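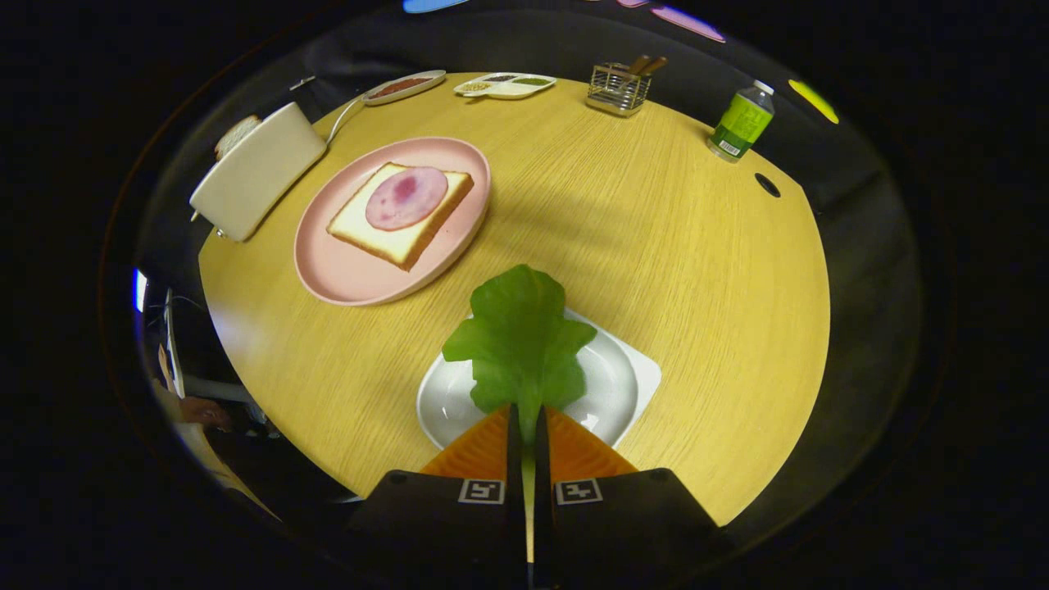 *Round table top in pale yellow wood, set for sandwiches, with the cable hole to the right.*

# Skamcombe Round Table

The Skamcombe is a round wooden table for small kitchens, canteens and break rooms. The top is pale yellow with a fine grain, and there is a small round cable hole near the edge. It seats four for a meal. Two people can make lunch at it with the toaster, the plates and the condiments all left out.

## Size and weight

- Diameter: 1,157 mm
- Height: 694 mm
- Weight limit, spread evenly: 100 kg
- Item code: Huvemeck 500

The height is a little lower than most dining tables. It suits standard chairs without arms. Chairs with arms may catch on the underside, so please measure yours before you order.

## The cable hole

The hole goes right through the top and takes one ordinary appliance lead, but the plug will not pass through it. If you want to run a lead this way, use an appliance with a detachable cord and feed the small end up from below. Otherwise take the lead over the back edge, as you would on any other table, and keep it clear of anyone's feet. A blanking cap is supplied and pushes in by hand.

## Everyday use

The top is sealed with a clear matt oil at the Veltier workshop. Wipe up sauces, mustard and anything with vinegar in it when you clear the plates. Dry crumbs brush off.

Put a mat under hot pans. A toaster can stand straight on the wood, though we suggest moving it now and then so that the colour of the top stays even. Don't cut bread or salad directly on the surface - the oil won't hide knife marks.

Re-oil once a year, or twice in a busy canteen. One tin of Tamihana clear oil does the top and edge with some left over. Rub it in along the grain, wait twenty minutes and take off what's left with a dry cloth. Leave overnight before use.

## Delivery and assembly

The table comes in two boxes, one for the top and one for the legs. Assembly takes two people, with the top face down on a blanket. The bolts and key are in the leg box. Check the bolts again after the first month.

Orders placed before noon leave us the next working day. The plates, toaster, utensil holder and condiment dishes are not included.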